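Incidencia: bajo caudal en la cafetera de la cocina compartida
Equipo: cafetera espresso, encimera negra, esquina del fondo
Estado: cerrada
Fecha de apertura: mayo de 2020

Síntoma. Con el filtro doble, la extracción se corta a los 26 segundos y deja media taza. Sin portafiltro el agua sale con caudal normal, lo que descarta la bomba. Última descalcificación registrada: marzo, con producto Kolletti.

Comprobación 1. Limpieza de la ducha y de la junta del grupo. Sin cambios.

Comprobación 2. Molienda. El molinillo Rakton estaba 3 puntos más fino de lo indicado en la ficha. Se corrige. La extracción mejora, pero sigue por debajo de lo esperado – queda un segundo factor.
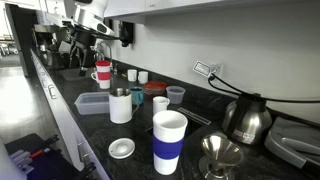
Comprobación 3. Dureza del agua. El filtro Dritodico del depósito tiene una vida nominal de 50 litros y no consta ningún cambio desde su instalación. Se sustituye y se repite el ciclo de descalcificación completo, con dos aclarados. Tras el segundo aclarado, el caudal vuelve a valores normales con ambos filtros.

Observación sobre el puesto. La encimera se usa como zona de paso para tazas, vasos y recipientes de plástico con comida. El depósito debe poder extraerse sin mover nada, así que se pide dejar libre el lateral de la máquina y guardar en el armario superior lo que ya esté limpio. Las tapas sueltas, con su vaso.

Recambios: un filtro Dritodico, una junta Moroz (queda en reserva, no se monta).

Pendiente: anotar en la hoja de la cocina la fecha de cada cambio de filtro. Si el corte reaparece con la molienda ya corregida, reabrir este mismo ticket e indicar qué filtro se estaba usando, simple o doble.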